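## 6. Getting Cloken to talk to your database

Right, so by now you've got the server running and you've seen the login page at least once. If you haven't, go back to section 2, because nothing below will behave.

1. Stop the server. I always forget this bit and then wonder why my changes got ignored!
2. Copy `cloken.sample.conf` to `cloken.conf` and open the new one in whatever editor you like.
3. Set `db_driver` to `plurbridge`. It's all lower case (I lost an evening to a capital P).
4. Fill in `db_user` and `db_pass`. Please don't use the admin account, make a fresh one with read and write on the Cloken tables only.
5. Leave `pool_size` at 50 for now.

**Note:** if you're on an older Plurbridge, the driver wants the port on its own line. Flor Cáceres sent me the fix for that and it's in the `extras` folder, along with her colour theme for the console.

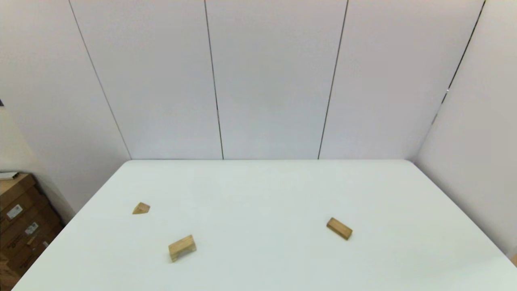 6. Start the server again and watch the log. You want to see `pool ready` inside 90 seconds. Mine's usually much quicker, but the first run builds the indexes and that can drag on a bit.
7. Run `cloken check --db`. Two green lines and you're done.

**Caution:** don't run `cloken reset` to clear a failed check. It empties the tables without asking, and yes, I've done it. Take a backup first, every time.

If the check hangs, it's nearly always the firewall. Hafiz Jugah wrote up the rules he uses on his home server and I've pasted them into Appendix B, pretty much as he sent them. I haven't tried them on Windows yet, so let me know how you go.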